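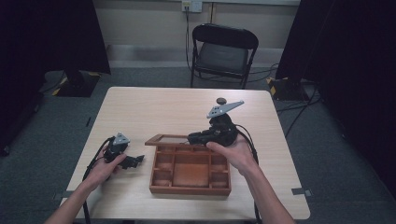 Birkett House, apartment block 2
Defect inspection checklist with comments
Inspected for the owner, Warkier, ahead of the meeting with the builder's solicitors
Inspector: Mirjam Gisler
Wednesday, May 12, 2021

1. Roof covering and flashings – Fail
Lead flashing lifted along the north parapet. Same place as noted in January, no repair made.

2. Balcony drainage – Fail
Outlets blocked on 30 of the 36 balconies. Falls run towards the door threshold on the top floor. Contract drawings show the opposite.

3. External render – Monitor
Hairline cracks below the stair windows. Tell-tales fitted, read again before the expert's visit.

4. Window seals – Fail
Sealant missing at the heads on the west side. Kulitz (window subcontractor) says this was outside its scope. Copy of the subcontract requested, not yet received.

5. Fire stopping in risers – Not inspected
Risers locked. Stumora holds the keys. Do not open up any riser until the builder has had written notice and a chance to attend.

6. Stair handrails – Pass
Fixings tight on all floors.

7. Car park slab – Monitor
Standing water by the ramp. Over 520 litres pumped out by the managing agent, per their log. I have not checked the figure.

8. Records – Incomplete
Handover certificate on file. Warranty schedule unsigned – ask Warkier for the signed copy. Keep all removed sealant bagged and labelled with flat number.

Reinspection needed: items 1, 2, 4, 5
Signed: M. Gisler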